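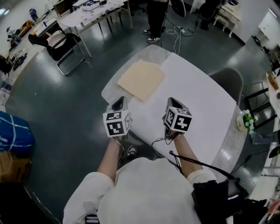 One buyer wrote to us that she had quit four journals before the Ellow, always in the second week, and always over the same thing: a full blank page at ten at night when she had one sentence to put on it.

The Ellow Evening Journal from Clellik gives you a short page. There are six ruled lines per entry and a narrow margin for the date, which you fill in yourself. You can start in September or on any other night, and skipped nights leave no gap in the book.

Inside

280 pages, two entries to a page. Every entry has the same layout. The 28 prompts are printed at the back of the book, so you can turn to them when you want one and leave them alone when you don't. They are plain questions about patience, worry, old friends, work you put off, and things you were glad of. A few ask you to go back and reread an earlier entry — many people find those the hardest.

Paper and cover

The paper is off-white and takes ballpoint, pencil and most gel pens. Heavy felt-tip will show through. The cover is gray or dark green cloth over board, and the book opens flat after the first few days of use. One ribbon marker. No elastic band.

Choosing between the Ellow and the Dilterel

The Dilterel is our larger book, with a full page per entry and no prompts. If you already write most days, you will probably want that one. The Ellow is for people starting out, or starting again after a hard stretch. Both fit the Adamczyk slipcase, sold separately.

Questions we get

Is it religious? No. Some of the prompts mention gratitude and forgiveness, and they can be read either way.

Can I use it in the morning? Yes. A few prompts say "today" and you may want to read that as "yesterday."

Do you sell the prompts on their own? Yes, as a card set in a paper sleeve. The wording is the same as in the book.

Orders placed before noon ship the same day. Unused books can be returned within 28 days. Please keep the wrap on if you think you may exchange colors.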